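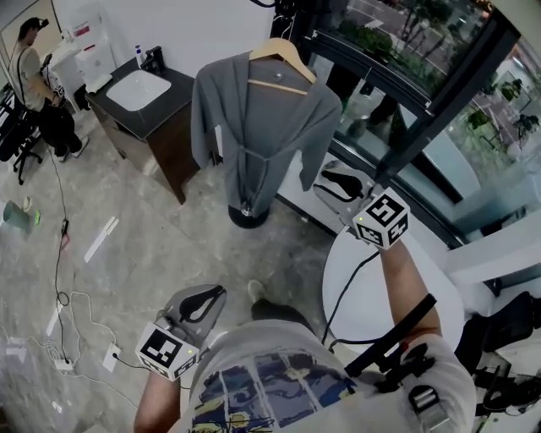
Bronine Language School, Testing Group
Minutes, March 8, 2020

1. Minutes of the previous meeting
Approved with one correction. The listening section carries 20 points, not 12.

2. Placement test, spring intake
103 applicants sat the Pluline written paper. Scores cluster at the top of the grammar section, and the reading section separates levels poorly. Items 2 and 12 were answered correctly by almost 100 percent of applicants and will be replaced. Cut scores stay as they are for this intake. 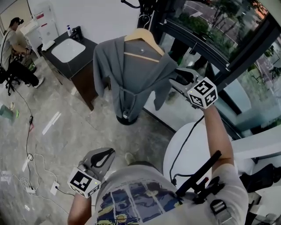 3. Speaking interview
The proposal to add a short interview for borderline applicants was discussed. Raters at the Zou branch use a five-band scale, while Furia uses four bands. Scores from the two branches can't be compared until one scale is adopted. Agreed to trial the five-band scale at both. Two raters per interview, scoring separately. A gap of more than one band goes to a third rater.

4. Textbooks
Level 3 workbook is out of print. Remaining copies go to Furia. A replacement title is to be proposed at the next meeting.

5. Actions
Testing group: draft replacement items before the end of March.
Zou branch: send band descriptors to Furia.
Furia branch: report number of workbooks held.

Next meeting: date to be set by email.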